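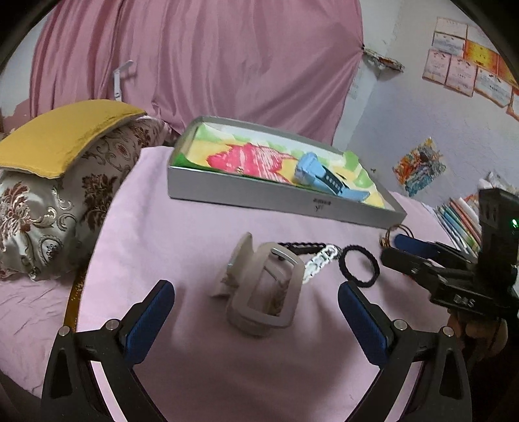

Filed under: Kids Corner > How Stuff Works At Home

Do you have a pile of tiny things? I sure do! Hair clips, hair ties, key rings, little cords... they all end up in one big tangle. So let's talk about how they work and where they should live.

Start with a claw clip. It has two sides with teeth, and they bite together like a mouth. What makes them bite? A spring! When you squeeze the wings at the top, you push against the spring and the teeth open up. Let go, and the spring shuts them again (snap!). Your fingers do the opening and the spring does the holding.

Hair ties work another way. They're stretchy, so when you pull one, it wants to go back to being small, and that's what hugs your ponytail. My niece in Iswood wore the same one for 6 months before it gave up!

Now for the box. I like a flat one, because in a deep box the small stuff sinks to the bottom and you never see it again. Put some pretty paper inside too. Light paper makes dark little things easy to spot.

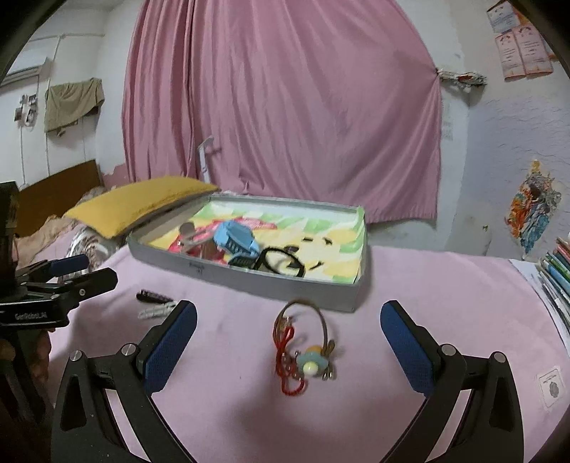
A key ring with a red coiled cord, and a box lined with pastel paper.

See how the cord on the key ring is coiled? A coil is a line going round and round. Pull a stretchy one and it gets long, let go and it curls back up.

Want to try sorting? Tip everything out on a bed sheet so nothing rolls away. Make five piles, set a timer for 30 minutes, and go! Then put one pile at a time back in the box.

Parvathi Nambiar

95 shares | 3 comments

Roy: my clip lost its spring and now it just flops open

Nerkus: We did this after dinner and found two missing keys!

Mom in Plisosthorpe: More like this please, my son made 6 piles and one was all lint.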